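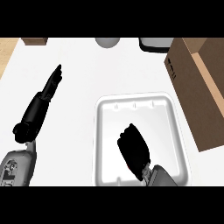
Episode 1604 in the sim, right gripper over the foam tray, left arm parked out to the side.

Home | Diary | Notes | Parts | Contact

April, late evening

Long day and most of it went on one fault. I want to write it down while I still remember the order things happened in.

The Hemari cell at Pridcombe stopped this morning at 9:40. The right arm had gone down into the tray for the pick and kept pushing. The joint limit tripped, the brakes came on, and the gripper stayed where it was with the tray bent under it. The floor of the tray had a crease in it when we got it out. The left arm was fine. It had not been told to do anything yet and it sat there holding position until I cut the power to both.

Getting the tray out took longer than it should have. With the brakes on you can't back the arm off by hand, and the release procedure on the wall is for the old controller. I ended up standing by the stop button with the speed turned all the way down, jogging the wrist up a little at a time. That worked. I have printed the right procedure and taped it over the old one.

My first thought was the tray. They come in a little bowed sometimes and the rim sits high on one side. I put a straight edge across the spare ones and they were all good. Next thought was the wrist calibration, which I did myself last week, so I did it again. Same numbers as before. I also changed the table height by the thickness of a sheet of card and ran the pick at slow speed. Same fault, only slower. You could hear the belt in the wrist load up before it tripped.

That was 3 trips in one morning, counting the first one. After the third I locked out the cell and went upstairs to look at the sim.

We train in Siregar, same layout as the bench: white table, tray in the middle, the cardboard box off to the right, a few odds and ends along the back. I pulled up episode 1604, one of the ones marked as a clean pick, and stopped it just before the gripper goes in. It looked right. Left arm out of the way with its tip over bare table, right gripper over the inside of the tray. I have looked at that view so many times that I had stopped checking it against anything.

Then I let it run and plotted the height of the fingertips with the height of the tray floor on the same chart. The tips went through the floor. Not by much, and from the camera we use you can't tell, because the back of the gripper hides it. The arm came up again, the episode ended, and the script marked it good.

So the policy had learned to aim for a point under the tray. In the sim there was no cost to that. On the bench there is foam and then a table.

It took me until mid-afternoon to find out why the floor was not stopping anything. The tray is drawn from one model and the contact shape is a separate, simpler one. Somebody (it may well have been me, the note on the change has no name) swapped in a new tray model in the winter and the contact shape was left over from the old one. The rim is there. The notches in the far wall are not, which I don't think matters. The floor is missing altogether, just open down to the table, and the table contact had been turned off for the right arm during some speed test and never turned back on.

Either one of those would have shown up by itself. With the floor missing, the gripper would have hit the table and the run would have looked odd. With the table off, it would have hit the floor. It needed both.

I turned both back on and played the old policy against it from the start. It failed on episode 1504 first, at least that was the first one in the batch I had loaded, with the arm pressed into the tray the way it had been on the bench. It was good to see it fail. Until then I was not sure the sim could show me the same thing.

The part I like least is the force limit. The joint limit is what caught it this morning, and the joint limit is the last thing that should. The wrist is supposed to stop well before that. I went into the settings and the wrist limit was still at the value we used for lifting the full boxes. Set back down now. I sent a message to Vusen asking whether the controller can refuse to start if that value doesn't match the job that is loaded. They wrote back that it's on their list. I would like it in writing and will ask again.

No one was near the arm when it tripped. The gate was shut. I still keep thinking about the jogging afterward, when the gate was open and I was leaning over the table, with the wrist limit set as high as it was. I didn't check it before I leaned in. That goes on the taped sheet too, first line.

To do:
- make new contact shape for the tray, floor and walls, and load it next to the drawn model to compare
- mark a pick as bad if the fingertips go below the tray floor at any step
- throw out everything trained since the winter tray change. I would rather keep some of it but I don't know how to sort it
- second camera view in the sim, from the side
- order trays, we are down to the last 2 straight ones
- wrist joint inspection before the cell goes back on

Retraining started at six and should run through tomorrow. The cell stays locked out until then and probably a day after, whatever the schedule says. I told the floor and they were all right about it. They are packing by hand at the next bench.

Ate at my desk. Left at ten past nine. It had rained and the car park was full of puddles, and I had left the window down on the passenger side.

Recent entries
Wrist calibration, again
Hemari cell: new table height
Siregar update broke the lighting
Moving the bench at Pridcombe
Trays that don't stack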